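Comparing two grippers on the hose job, quick version. August 2023, Jokgate bench.

You need: both arms, the Bramton fingers (toothed), the Sipos fingers (flat pads), a few offcuts of corrugated hose, a notebook.

## Set up

1. Power off. Swap fingers on both arms, same type each side. Dont mix them, I did and lost a morning.
2. Plug the gripper cable back in at the wrist. Push till it clicks, then tug it.
3. Power on, wait for the ring on the wrist to go green.
4. Open and close each gripper 6 times with nothing in it. Listen for grinding.

## Set the controller

Using Trandollow for this. Closing force 200 to start, speed low. Save it under a new name or it overwrites the default.

Width reading should be 665 fully open. If not, re-zero before going any further.

## Run it

- Hoses on the table, cuffs facing each other, gap in the middle.
- Arms above, grippers open.
- Go down slow. Grab the ribbed part first, then repeat on the cuff.
- Lift, hold, put down. Write down slips *and* dents.
- Change fingers, same again.

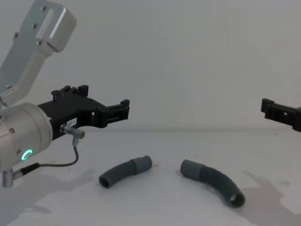
**Do I need to change the force when I swap fingers?**
Start both sets on the same number so the results compare, then tune each one afterwards.

## What I got

Toothed: good on ribs, teeth drop in between them. Marks the cuff a bit. Flat pads slid off the ribs until I went well over 200, but much kinder on the smooth end. Ended up at 176 for the toothed ones, no slips.

Do the cuffs again if you change hose, diferent rubber grips differently.

Still to do: longer fingers, prob November.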